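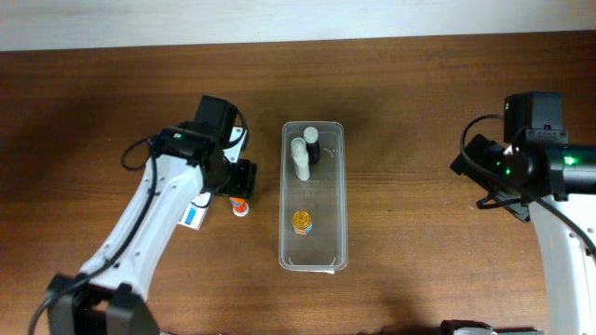

Away Match Travel: Common Questions

How do I book a seat on the supporters' coach?
Book through the Trerneo Supporters' Travel page or at the ticket office window. Each coach holds 80 people. A second coach is added only when the first one is full.

Do I need a match ticket first?
Yes. Seats are sold only to fans who already hold a ticket for that game. For Prondosville away we get an allocation of 900, and season ticket holders get first choice.

When does the coach leave?
Three hours before kickoff for league games. Cup ties at Bassey Park leave four hours before. The driver waits 20 minutes after the final whistle, or after penalties if it goes that far.

What can I bring on board?
One small bag per person. Flags are fine if the pole comes apart. No glass and no alcohol.

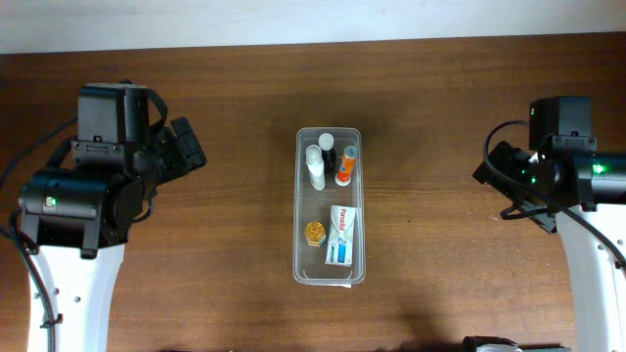

Small toiletries may go in your bag.

What if the game is called off?
Your booking moves to the new date. If you can't make it, ask for a refund within a week of the new date being announced.

Can I get off on the way home?
Only at the Jamasar service area, and you must tell the steward before departure.
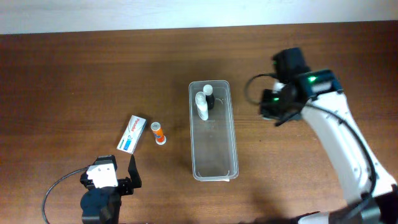 One regular traveler wrote to ask whether the December trip to Bassey will have a later return. It will, because that match goes straight to extra time if level.

Last updated 11 February 2018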